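Chapter 9
Bread and the Town: How Bondport Learned to Bake Together 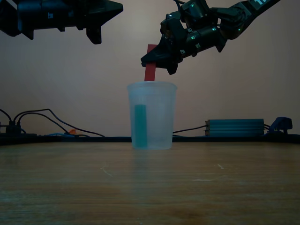 When I was first asked to write about ovens, I thought I would be finished in a page or two. An oven is a hot box, after all, and most of us have met one. Then I spent a February in Bondport, going through the parish rent books with a pot of tea at my elbow, and I came away with so many notes that this chapter had to be split from the one before it. I hope you will bear with me!

In Chapter 8 we looked at grain: who grew it, who milled it, and who kept a share of it along the way. Now we follow the flour home. For most families in Bondport, home had a hearth for soup and porridge but no oven. Building one took brick, space and a good chimney, and feeding it took far more firewood than a single household could spare. So people mixed and shaped their dough in their own kitchens, covered it with a cloth, and carried it down the hill to the common oven on Pesska Lane.

The rent books list 442 households with the right to use that oven. Each had its own mark, pressed into the top of the loaf before baking so that it could be told from the neighbors' loaves afterward. Some marks were simple crosses or rows of dots. Others were quite fancy — one family used a little fish, and there was at least one long quarrel over whose fish it was. Leonora Macaraeg has collected 153 of these marks in her study of the town, and we will be borrowing from her work in the second half of the chapter.

Fees were paid in bread, in coin or in wood, and which of the three you paid in says a good deal about how your year was going. In one hard winter the oven keeper took in 2,295 bundles of brushwood and hardly any coin at all. Please keep that figure in mind, as we will come back to it when we talk about prices.

The neighboring village of Fajardo did things differently. Its oven belonged to the miller, and families grumbled about him in letters that Fotis Kouris has kindly translated for the readings at the end of the chapter. Do read them, even if you are short of time. They are lively and rude, and they will tell you more about a burnt loaf than I can.

Before you go on, look back at your notes on milling rights and find the word "toll." We will use it in a slightly wider sense from now on, beginning with the oven keeper and his morning's work, which started at 3 a.m. with the lighting of the fire.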